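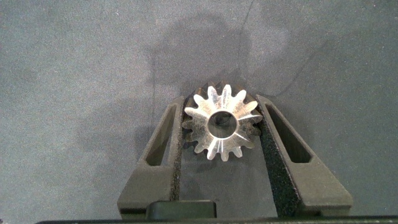 Guvard Parts Handling Cell

For small gears, pinions and bushings
Made by Prostmont

The Guvard is a compact robot cell for shops which make or assemble small metal parts. It takes the part from the work surface, presents it for inspection and puts it in the tray or in the machine. It is built for batches that are too small for a fixed line and too boring for a skilled person.

Gripper

Two angled fingers with foam pads on the inner side. The pads hold the teeth of a gear without marking them, and the front face and the bore stay free for the camera or the gauge. Pads are wear parts. We recommend to change them every 500 hours, or earlier when the foam looks shiny. The change takes a few minutes and needs one hex key, included.

What changes for your people

Customers ask us this before they ask the price, so we answer it on this page.

At the gearbox workshop in Nunstead the first cell started in April. Before, two operators on each shift loaded gears by hand into the tester, and by the end of the shift the fingertips were sore from the tooth edges. Now one operator prepares the trays, starts the batch and checks the parts which the cell has put aside. The other one moved to final assembly, where the shop was always short of hands. Both had two mornings of training and they teach new parts to the cell by themselves.

Some things became less pleasant. The operators told us that the cell sets the rhythm of the morning, and that at first they felt they were waiting for it. We added a pause button on the operator side, and a batch can now be stopped at any part and continued after the break.

Please speak with the shift before you order. We are glad to take part in this meeting, on site or by video.

Technical data

Part weight: up to 200 g
Stored part programs: 254
Cell weight: 17 kg without table
Work surface: gray mat, replaceable
Operator panel: left or right side, to be chosen with the order

Delivery includes

Cell with gripper, one set of spare pads, two trays, operator manual, training for up to four persons.

Not included: table, gauge, compressed air.

Service and spare parts

Pads, mats and trays are shipped from our warehouse in Ayaaba. For other part shapes, send us a drawing or a few sample parts and we will tell you if the standard fingers are suitable.

Price on request.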